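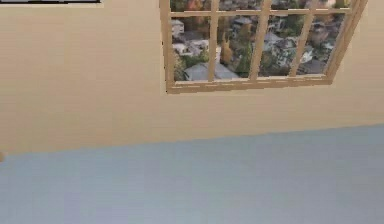 Plimik, the robot arm I am building on one end of a shared workshop bench, has spent its week in the simulator again. It's supposed to learn to pick up a sanding block and put it in a tray. The real one can't do this yet because its elbow is in a shoebox. The simulated one lives better than I do. Beige walls, clean floor, a big wooden window looking down on a hillside's worth of gray roofs and a tree gone orange. Our workshop has a window too, and it looks at a dumpster.

19 March 2022

Search posts, people, tags
Search
Clear

Where things stand for anyone who wandered in: six joints, Mitavon servos in the wrist, a base turned out of a scrap of aluminum that used to be somebody's shelf bracket. Total spent so far is a number I have agreed with myself not to add up.

The elbow. The elbow is the third elbow. Elbow one was printed too thin and folded like a lawn chair. Elbow two was printed so thick it hit the upper arm at half bend, so the robot could reach forward or scratch its own shoulder, and that was the full menu.

Elbow three uses a secondhand gearbox from Şimşekoğlu, a surplus place that packs everything in what I believe is the stuffing from a couch. Lovely gearbox. Metal gears, hardly any play. The shaft is a size that no coupling in my drawer has ever heard of.

Venla Keskinen, who shares the bench, looked at the shaft, looked at me, and went to get a file. We did not use the file. I want that on the record, and I also want it on the record that I asked.

Back to the simulator, where the physics are polite. I've been moving the camera to see what the vision code makes of the room when there's nothing to pick up. I felt pretty good about this test. A blank floor should be an easy one.

It found a tray. In the window. With 2 sanding blocks in it.

I get it, sort of. Gray roofs, flat shapes, all of it blurry – if you squint and have never been outdoors, a neighborhood could be a lot of trays. The robot has never been outdoors.

So I cropped the top of the camera view. Then the arm reached higher than I planned for and lost track of its own hand. Put the top back. Tried painting the glass plain white instead. No more trays in the window, and I felt like the landlord of a very small prison.

Santeri Kuusisto says I should leave the view in and train on it until the thing learns to ignore it. Santeri is right about this kind of stuff often enough to be annoying. View's back. I set up 50 practice runs with the light changed a little each time and went to make dinner.

We value your privacy. This site uses cookies to remember your settings and measure traffic.
Accept all
Manage choices

Runs finished. It stopped seeing trays in the window around the middle of the batch. It also got less sure about the actual tray, so now it hovers over it like a man choosing a melon.

Somebody asked what the software is called. It's called Dralska, it's mine, and it is 341 lines, a good many of which are comments apologizing to the other lines. You can have it once I've taken out the part where the desk height is typed in by hand in four different places.

Also asked: why not buy an arm? They sell them, they work, the elbow comes attached. No further questions, please.

Coupling update. Found a bar of steel in the offcuts bin, and Venla let me have the lathe for an evening. First coupling came out oversize, so it spins freely and contributes nothing. I've kept it on the bench as a pen holder. It holds one pen.

Second coupling fits! Had to warm it up and press it on, and I pinched my thumb, but the shaft turns and the gearbox turns with it, and both of them turn the way I wanted. I stood there moving it back and forth by hand for a while like it was a new faucet.

Next job is wiring. The cables for the wrist have to get past the elbow, and I drew the elbow without thinking about cables. There's a gap I could maybe drill through if I stay clear of the bearing. I'm going to sleep before I touch the drill.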